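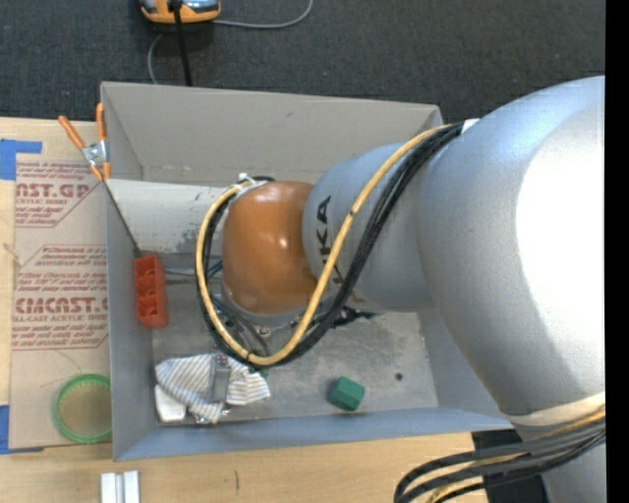 Page 32 of 32

Thread: Carpet tile adhesive, residue left after lifting (November)

Print this page | E-mail this thread

This site uses cookies to remember your login and reading position. Accept | Settings

evberg_flats
I'm lifting charcoal carpet tiles from a ground-floor unit with a concrete slab. The tiles come up clean. The tackifier underneath does not: it stays sticky and picks up grit. The new floor is a glue-down vinyl. Do I have to get the slab bare, or can I prime over the residue?

mastic_line
Read the data sheet for the new adhesive first. Most of them want the old pressure-sensitive film gone. Plasticizer in the vinyl can soften what's left and the joints start to move.

Serrano
Disagree in part. A thin, well-bonded film can stay if you put a cement-based skim over it and the skim maker allows it in writing. I've done it on 15 floors. One failed, and that slab had a moisture problem anyway.

mastic_line
A skim over tackifier is only as strong as the tackifier. Pull a test patch and look at where it breaks. If it breaks in the glue, scrape.

evberg_flats
Test patch done, left for 4 days. It broke in the glue over most of the patch. Near the outside wall it broke in the skim.

Ysaline Barbier
Then the answer is to scrape. Use a wide razor scraper, held low, with the blades changed often. Warm water and a little dish soap will loosen many water-based tackifiers, but keep it to small areas and let the slab dry fully. Do a moisture test after that, not before.

Serrano
No solvent strippers under vinyl. They drive residue into the pores.

mastic_line
Agreed on that one.

evberg_flats
Scraping now. Some 6 square yards an hour with two people. Will grind the doorways.

Sign up for the Donix flooring newsletter. One e-mail a month.

Reader comments

dridach_k: Useful. Our tiles were laid with full-spread glue and none of this applied. We had to use a machine scraper.

p.holm: What skim did Serrano use? The brand matters more than the method.

tilelifter: Check the age of the building before grinding any black adhesive. Get it tested.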